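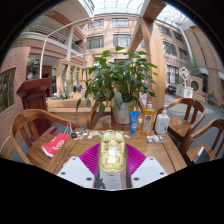 Pre-Season Safety Checklist for Short-Stay Rentals, With Comments

Property: Rilten, upper unit
Inspected for: Rullitz Lettings
Date: 11 February 2023

Ratings used: OK, FIX, REPLACE, NOT CHECKED. Comments are mine. Where the owner's last checklist said something different, I've noted it. The last checklist had every box marked OK, in the same pen and apparently in one sitting, so I did not give it much weight.

1. ENTRANCE AND STAIRS

1.1 Outside light works – OK
Motion sensor picks up a person on the second step. It should be the first, but the bottom step is lit well enough by the street.

1.2 Handrail secure along full length – FIX
Moves at the top bracket. The listing calls the stairs "easy access." They are steep and turn at the top, which is exactly where the rail is loose. Two longer screws into solid wood would do it. Filler will not, and there is already filler in there from somebody's last try.

1.3 Treads even, no loose covering – OK

1.4 Door opens from inside without a key – FIX
The deadbolt takes a key on both sides. Owner's comment on the old sheet: "key is kept on hook." There is a hook. There was no key on it when I arrived. Fit a thumb turn. I would not let the unit to anyone until this is done.

1.5 House number readable from the street – OK

2. SMOKE AND CARBON MONOXIDE ALARMS

2.1 Smoke alarm in each bedroom – FIX
Two bedrooms, one alarm. The base plate in the back bedroom is still on the ceiling with nothing attached to it.

2.2 Smoke alarm in hallway – OK
Sounded on the test button. A test button tells you that the battery and the horn work. It doesn't tell you much about the sensor, so see 2.3.

2.3 Alarms within their service life – REPLACE
Hallway unit has no legible date. I have been told it is "fairly new." The plastic has gone the color of weak tea. Replace it and write the date on the side in marker.

2.4 Carbon monoxide alarm near sleeping area – OK
Sola brand, plug-in, in date. Plugged in behind a bedside table, so move it somewhere with open air in front of it.

2.5 Alarms linked – NOT CHECKED
Can't be tested with one alarm missing.

3. KITCHEN

3.1 Fire extinguisher present, gauge in green – OK
Under the sink behind the cleaning products. The gauge is fine. The location is not: a guest with a pan on fire is not going to kneel down and move bleach. Hang it by the door.

3.2 Fire blanket – REPLACE
The pouch has been opened and the blanket pushed back in. Once it has been used, or you can't say whether it has, it goes in the trash.

3.3 Stove knobs turn off positively – FIX
Rear left knob clicks past OFF and keeps going. The control itself may be sound and only the knob worn, but I wouldn't assume it. Have the appliance person look at both.

3.4 Range secured against tipping – FIX
No bracket. The owner says the range is "too heavy to tip." An open oven door is a lever and a child will stand on it. The bracket comes in the box with the range and most of them stay in the box.

3.5 Outlets near sink protected – OK
Tripped and reset with a plug-in tester.

3.6 Extractor filter clean – FIX
Greasy enough to leave a print. Dishwasher, hot cycle.

4. DINING AREA

4.1 Chairs stable – FIX
One rocks. The glue in the front joint has let go. Take it out of the unit until it has been clamped. A chair turned to the wall with a note on it will be sat on.

4.2 Table stable – OK
I leaned on each corner. No movement.

4.3 Light fixture secure – OK

4.4 Clear route from table to door – OK
Fine with the chairs pushed in. Tight with them out. The listing sleeps more people than this room comfortably seats, but that isn't a safety item and I've been told to stick to safety items.

5. BEDROOMS

5.1 Windows open fully – FIX
Front bedroom: yes. Back bedroom: painted shut. That is the same room with no alarm. Run a knife around the sash, then check it again after the next paint job.

5.2 Window guards or stops where the drop is a risk – NOT CHECKED
Depends on 5.1. If a stop is fitted it must be one an adult can release from inside without a tool.

5.3 Furniture anchored – FIX
Tall dresser in the back bedroom has a strap attached to the dresser and to nothing else.

5.4 Cords on blinds out of reach – FIX
Front bedroom has a looped cord hanging to the floor. Cleats are cheap. Cordless blinds are better.

5.5 Extension cords – FIX
One runs under the rug to the bedside lamp. Remove it. The old sheet says "no extension cords in use," and I suppose from the doorway there aren't.

6. BATHROOM

6.1 Hot water temperature at tap – OK
Tank was turned down after the last complaint and has stayed down. Check it every changeover all the same – guests do get into that closet.

6.2 Non-slip surface in tub – REPLACE
The mat is there but most of the suction cups have hardened. A mat that slides is worse than bare enamel.

6.3 Grab bar – FIX
It is a towel bar. It has been described to guests as a grab bar. Either fit a real one into blocking or stop calling it that.

6.4 Fan works – OK
It makes noise and holds a sheet of toilet paper against the grille, which is as much as I ask of a fan.

6.5 Door lock can be released from outside – OK

7. HEATING AND ELECTRICAL

7.1 Furnace serviced in the past year – NOT CHECKED
There is a Belhaj service sticker with initials and no date. I asked for the invoice. Until I see it, I'm treating this as not done.

7.2 Flue connected and supported – OK
By eye only. I am not a heating technician and this line should not be read as if I were.

7.3 Panel labeled – FIX
Half the breakers say "lights." Label by room.

7.4 Clear space in front of panel – FIX
Spare mattress leaning on it. Same mattress as last time, going by the stain.

7.5 Portable heaters – FIX
2 found in the hall closet. One has a scorched plug and needs to go out today with the cord cut off. The other looks sound, but if the heating works I don't see why guests need it, and if it doesn't, see 7.1.

8. INFORMATION FOR GUESTS

8.1 Emergency numbers posted – FIX
Posted inside a kitchen cabinet. Move to the back of the entrance door.

8.2 Full street address on the notice – FIX
Missing. People on vacation don't know where they are staying beyond the name of the listing, and a dispatcher can't use that.

8.3 Shut-off locations – OK
Water and gas both shown, and both are where the notice says. I was surprised.

8.4 Exit plan – FIX
The drawing shows a back door. The upper unit has no back door. I think this is the plan for the lower unit with the heading changed.

TO BE DONE BEFORE ANY BOOKING

1.4 thumb turn on deadbolt
2.1 and 2.3 alarms
3.4 range bracket
5.1 back bedroom window
7.1 proof of furnace service
7.5 heater with scorched plug out of the building

The rest can follow within 3 weeks, apart from the handrail, which I'd do while the drill is out for the range bracket.

REPLY TO OWNER'S NOTE

The owner asked whether a "pass with comments" could be issued now, with the listed work to follow. No. The sheet doesn't have that result on it, and last season's comments were never acted on. The point was also made that the unit has never had an incident. I don't doubt it, but an upstairs bedroom with a painted window and no alarm only needs the one night.

Re-inspection fee is 40 if booked together with the lower unit, otherwise 95. Please have the closet unlocked and the mattress moved, and send the furnace invoice ahead so I can read it before I come.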